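Robot club, week four: the table test

July 6, 2024

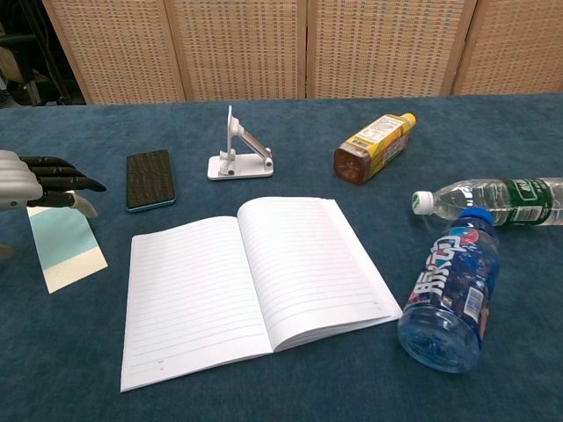 What we're working on

The summer project for our club is a tabletop pick and place. The robot stands at a table with ordinary things on it, somebody names one, and the robot has to pick it up and put it down somewhere else without knocking over or dragging anything around it. We call the project Istov, which was the name of a folder on the club laptop before it was the name of anything else.

The rule we set in the first week is that everything on the table has to be something a person would normally leave on a table. No foam cubes, no printed test blocks. So we use drink bottles lying on their sides, a phone face down, a folding phone stand, a small card and an open notebook. The surface is a dark teal cloth a bit like carpet, and I like it more than the bare tabletop we started on. Bottles don't roll as far on it and there is much less glare.

The objects, easiest to hardest

Bottles are the best of the lot. The fingers wrap around the middle and the grip doesn't need to be very exact. The trouble comes when two of them are touching, because the hand tends to move the second one while closing on the first. I have been putting them close together on purpose.

The phone stand is all right as long as the hand goes for the upright plate. If it goes for the support arm, the hinge moves and the whole thing changes shape in the grip. Lâm Đỗ wrote a check that is supposed to prefer the biggest flat part of an object, and that fixed most of it.

The phone is harder than it looks. It is thin and lies flat, so the fingers have to come in from the side, low, with the thumb opposite. The textured case helps.

The card is the worst. A person slides a card to the edge of the table or gets a fingernail under it. We don't have fingernails. Lâm wants to try pressing down on one end with a fingertip and dragging it toward the edge, and I think that will work on the cloth, but we haven't written it yet.

The notebook isn't there to be picked up. It is there to get in the way. An open notebook has a curved page and a fan of edges along the side, and the depth reading over that area comes out rough. If the hand can pass low over it without touching the paper, the path planning is good enough for us.

Where the numbers are

Each of us runs a block of 20 attempts per session and writes the results in the shared sheet. As of this morning the sheet has 1583 rows. That includes the early ones where we hadn't agreed on what counted as a miss, so I would like to drop those, and Lâm would like to keep them and mark them. We are keeping them and marking them.

What the sheet is good for is showing which objects fail the same way over and over. Almost all of the card rows say "no contact" or "pushed." The bottle rows are mixed, and most of the bad ones say "neighbor moved."

Things to fix before the meet

The July meet is a friendly one with the Jetside club. They bring their own objects and we bring ours, and each team has to run on the other team's table. So there is no point in tuning everything to our own bottles.

The thumb still curls a little early on the approach. You can get away with it on a bottle and you can't on the phone. I changed the timing and it got better, then I changed the wrist speed and it got worse again, so both values are back in the notes file with question marks next to them.

I also need to redo the lighting check with the room divider moved back. The woven panels are a busy background and I would like to know how much they bother the object detection. If anyone in the club has a plain sheet big enough to hang over them, bring it next time.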